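Shop > Kitchen & Pantry > Storage > Clarcombe Hanging Pantry Basket

Clarcombe Hanging Pantry Basket, Large

We first started carrying the Clarcombe basket because Hye-jin Sung, who does most of our buying, had one in her own kitchen for years and kept talking about it until the rest of us gave in and ordered a box. We're so glad she did! It has been one of our steadiest sellers ever since, and we still get the sweetest notes from people who bought one for the pantry and then came back for a second to hang by the back door.

It's a simple thing, really. A roomy wire basket with a rolled top edge (no scratchy ends to catch your sleeve), a flat bottom so that jars sit straight, and two hooks that slip over any rail or bar up to an inch thick. You can have it up in the time it takes the kettle to boil, and if you change your mind about where it ought to go, you just lift it off and try another spot. I moved mine four times before I was happy, and I'd probably move it again tomorrow if my husband weren't finally used to finding the tea.

People ask us all the time what fits. Onions and potatoes, of course, as the air gets all the way around them and they keep much better than they do in a bag. Packets of rice and noodles stand up nicely along the back. Small tins and spice jars are fine too, but do put the heavier ones over toward the hooks, where the basket is strongest. The maker gives a top load of 171 ounces, which is a good deal more than most of us would want hanging over our heads anyway. If you're planning to store flour or sugar by the sack, please look at the Erkness floor crate instead. It's sturdier and you won't have to reach.

The finish is a baked-on powder coat, in black, cream or a soft green that Clarcombe calls Chae. The green is a little grayer in person than it looks on most screens, so if you're matching it to cabinets, write to us and Seul-gi Ji will happily mail you a color card, no charge.

Cleaning is easy. Warm water, a drop of dish soap and a soft brush for the corners, then dry it with a towel before you hang it back up. Please keep it out of the dishwasher! The coating will stand up to plenty of everyday knocks, but the very hot drying cycle can dull it over time. 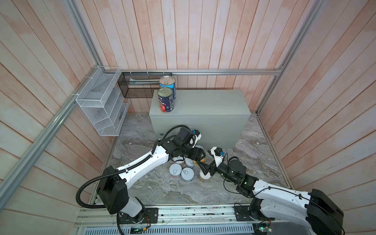
If you don't have a rail yet, the Clustesach rail kit is the one we'd suggest. It comes with two end brackets, screws for wood, and plugs for plaster walls, and you can cut it down with an ordinary hacksaw if your wall is an odd length (ours at the shop certainly is). Try to find a stud for at least one end. Two baskets will hang side by side on a single rail with a bit of room left over for a dish towel or a set of measuring spoons.

Item number: 205
Style: hanging basket, wire, rolled edge
Colors: black, cream, Chae green
Top load: 171 ounces
Fits: rails and bars up to one inch thick
In the box: one basket, two hooks
Sold separately: Clustesach rail kit

Orders go out from our own back room, usually the next working day, wrapped in paper. If yours arrives with a bent hook or a chip in the coating, send a quick note to Jae-hoon Pyo at the shop address and he'll put a new one in the mail. The cream baskets tend to run low in March, when everyone seems to be cleaning out their cupboards at once, so order a little early if that's the color you have your heart set on.

Join our newsletter for new arrivals and the occasional recipe. You can unsubscribe at any time.

Contact us | Shipping & returns | © 2025 All rights reserved | Back to top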